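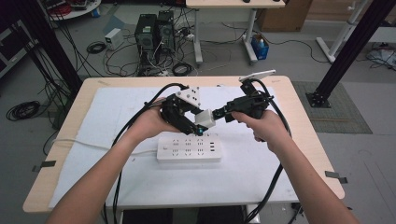
A small white piece, held between two grippers over the paper.

Embla Tangen had the shop in Prilberg for 11 years before she sold the sign. The man from Camargo paid 3,000 for it and carried it out to his van himself.

"You could have asked for more," Valter Engebretsen said. He was sitting on the radiator with his coat on.

"I know what I could have asked for."

She went back to the drawers. There were watch straps in one, and in the next a bundle of letters from a customer in Plevar who had wanted his father's clock back by July. She had mended it. He had never come.

"Is it still here?" Valter asked.

"Top shelf."

He got up and looked. The clock said ten past four. He wound it eight turns, put it under his arm and asked what she wanted for it.

"It isn't mine to sell."

"Then I'll drive it to Plevar."

She wrote the address on the back of a receipt and went to find a box.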